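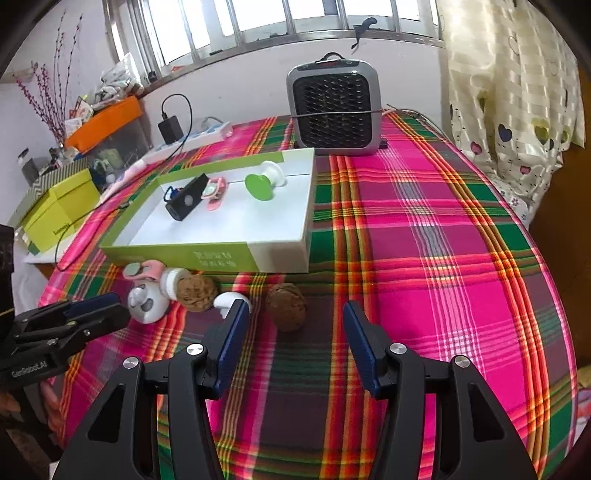 Mulugeta Gashaw는 클록 서버보다 스위치를 먼저 의심해야 한다고 했다. 위상이 한 방향으로 서서히 밀리는 거라면 발진기 문제겠지만, 지금처럼 계단식으로 튀었다가 그 자리에 눌러앉는 건 경로 지연이 비대칭으로 바뀌었을 때 나오는 모양이라는 얘기다. 어제까지 나는 Gornis 쪽만 붙들고 있었으니 하루를 반대 방향으로 쓴 셈이다.

2019년 2월 19일

Clamstead 소형 기지국 동기 건, 이어서 적음.

지금까지 상황. Clamstead 건물 안에 설치한 Senis 소형 셀은 TDD라서 주파수만 맞춰서는 안 되고 위상까지 맞아야 한다. 실내라 GPS 안테나를 셀마다 달 수 없고, 옥상 안테나 하나를 Gornis 그랜드마스터에 물린 다음 PTP로 내려보낸다. 중간에 Kershaw 집선 스위치가 들어간다. 설계서에는 이 스위치가 경계 클록으로 동작한다고 되어 있다.

증상은 1월 정기 점검 뒤부터다. 평소 위상 오차는 200ns 안쪽에서 논다. 그런데 트래픽이 올라가는 시간대에 갑자기 969ns까지 벌어지고, 한동안 그 근처에 머물다가 다시 떨어진다. TDD 허용 한도를 넘는 건 아니어서 알람은 뜨지 않는다. 하지만 인접 셀과의 여유를 다 갉아먹고 있고, 상향 간섭 지표가 같은 시각에 같이 올라간다. 현장에서는 통화가 끊긴다기보다 업로드가 느려진다는 신고로 들어왔다. 처음에 무선 쪽 문제로 분류된 것도 그래서다.

오전에 한 일.

Gornis의 1PPS 출력을 시험실 기준 클록과 직접 비교했다. 벌어지는 시간대를 포함해서 오전 내내 걸어 두었는데 출력은 평평하다. 위성 수신 상태도 정상, 안테나 케이블 지연 보정값도 설치 기록과 같다. 홀드오버로 들어간 이력도 없다. 그랜드마스터는 일단 용의선상에서 뺀다. 로그는 공용 폴더의 Clamstead 아래에 올려 두었다.

다음으로 Senis의 1PPS 시험 포트를 같은 방식으로 봤다. 여기서는 계단이 그대로 보인다. 셀이 스스로 보고하는 오차값에는 이 계단이 거의 나타나지 않는다. 당연한 일이기는 하다. 슬레이브는 왕복 지연의 절반을 편도 지연으로 가정하니까, 한쪽 방향만 느려지면 틀린 값을 맞다고 믿고 따라간다. 관리 화면만 봐서는 영영 못 찾았을 것이다. 외부에서 재지 않은 값은 이 건에서 근거로 쓰지 말 것.

점심 뒤에 Mulugeta와 스위치 설정을 같이 열었다. 문제의 셀이 물린 쪽은 2번 포트다. 전역 설정에는 경계 클록이 켜져 있는데 2번 포트만 PTP 역할이 비어 있다. 빈 값이면 이 기종은 PTP 패킷을 일반 패킷처럼 그냥 통과시킨다. 다른 셀이 물린 포트에는 마스터 역할이 제대로 들어가 있었다. 1월 점검 때 펌웨어를 올리면서 포트 설정을 옮겼는데, 그 과정에서 한 줄이 빠진 것으로 보인다. 작업 전 백업을 찾아서 대조하기 전까지는 추정이다.

통과만 시킨다고 해서 항상 나쁜 건 아니다. 한가할 때는 큐가 비어 있으니 양방향 지연이 거의 같고, 그래서 오차가 평소 수준으로 나온다. 하향 트래픽이 몰리면 PTP 메시지가 데이터 패킷 뒤에서 기다리게 되고, 상향은 그대로니 차이가 난다. 시간대와 증상이 맞물리는 것도 이걸로 설명된다. 우선순위 큐라도 걸려 있었으면 훨씬 덜했을 텐데 그것도 같은 포트에서 빠져 있다.

재현 시험. 시험실에 있는 같은 기종 스위치를 현장과 똑같이 설정하고 포트 역할만 지웠다. 트래픽 발생기로 하향만 서서히 올렸다. 부하를 올리고 약 13분이 지나자 계단이 나왔다. 바로 나오지 않고 시간이 걸린 건 Senis 쪽 필터가 느리게 따라가기 때문인 것 같다. 크기는 현장보다 작았지만 모양은 같다. 역할을 다시 넣고 같은 부하를 걸었더니 계단이 사라졌다. 반대로 역할은 비워 두고 우선순위만 걸었을 때는 줄어들기는 해도 남았다.

주의할 점 하나. 포트 역할을 넣는 순간 셀이 새 마스터를 다시 고르면서 잠깐 동기를 놓친다. 시험실에서는 셀이 송신을 내리지 않고 버텼지만, 현장 장비는 홀드오버 상태가 충분히 쌓여 있는지에 따라 다를 수 있다. 트래픽 없는 시간에 하고, 작업 전에 홀드오버 준비 상태를 꼭 확인할 것.
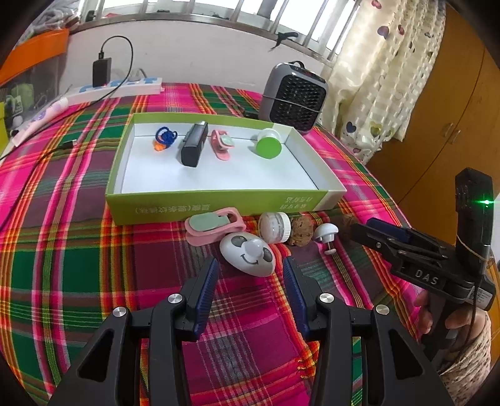
Ľudovít Hubáček

오후 늦게 Clamstead 운영 담당과 통화했다. 원격으로 설정을 넣는 데는 동의했고, 야간 작업 창을 받기로 했다. 작업 순서는 다음과 같이 합의했다.

현재 설정 전체를 백업한다.
Senis의 홀드오버 상태를 확인하고 화면을 저장한다.
해당 포트에 마스터 역할과 우선순위 큐를 넣는다.
셀이 다시 잠길 때까지 기다린다. 중간에 손대지 않는다.
잠긴 뒤 도메인 번호가 다른 포트와 같은지 본다.
문제가 있으면 백업으로 되돌리고 그날은 거기서 끝낸다.

도메인 번호를 따로 적은 이유는 시험실에서 내가 한 번 틀렸기 때문이다. 역할은 맞게 넣었는데 도메인이 기본값으로 남아 있어서 셀이 아무것도 받지 못했고, 케이블부터 갈아 끼우느라 시간을 버렸다. 설정 화면에서 두 항목이 서로 다른 메뉴에 있다.

아직 모르는 것.

현장 계단이 시험실보다 큰 이유. 트래픽 패턴 차이일 수도 있고, 중간에 도면에 없는 장비가 하나 더 있을 수도 있다. 건물 통신실 배선도는 설치 당시 것이라 그대로 믿기 어렵다. 운영 쪽에 최신본을 요청했는데 있는지부터 확인해 보겠다고 한다.

내려올 때의 모양도 걸린다. 올라갈 때는 계단인데 내려올 때는 완만하다. Mulugeta는 필터가 지연이 줄어드는 쪽 표본을 다르게 다루는 게 아니냐고 했는데, 제조사 문서에는 필터 동작이 자세히 나와 있지 않다. 문의를 넣어 두었다. 답이 오지 않아도 수정 작업은 진행한다.

펌웨어를 올린 다른 사이트도 봐야 한다. 같은 변환 스크립트를 썼다면 같은 줄이 빠졌을 수 있다. 알람이 안 뜨는 증상이라 신고가 없다고 괜찮은 게 아니다. 설정 파일을 모아서 포트 역할이 빈 곳만 뽑아내면 되니 스크립트는 간단하다. 내가 초안을 쓰고 Mulugeta가 검토한다.

감시 항목 건. 지금 관제 화면은 셀이 보고하는 오차만 본다. 위에 적은 대로 이 값은 비대칭에 눈이 멀어 있다. 왕복 지연 자체를 그래프로 뽑아 두면 절댓값은 몰라도 갑자기 늘어나는 건 잡을 수 있다. 시험실 자료로 그려 보니 왕복 지연이 먼저 뛰고 위상이 뒤따라가는 게 잘 보인다. 임계값은 야간 작업 뒤 정상 상태 자료를 받아서 정한다.

측정 장비 메모. 시험실 시간 간격 계수기의 두 번째 채널 입력 임피던스가 높은 쪽으로 바뀌어 있었다. 파형 모서리가 뭉개져서 오전 첫 측정은 버리고 다시 했다. 쓰고 나면 원래대로 돌려놓기 바람. 버린 파일은 지우지 않고 이름 앞에 표시만 해 두었다.

다음에 할 일은 백업 대조, 작업 계획서 제출, 왕복 지연 수집 설정. 현장 1PPS를 다시 재려면 계수기를 들고 가야 하니 차량도 예약해 둘 것.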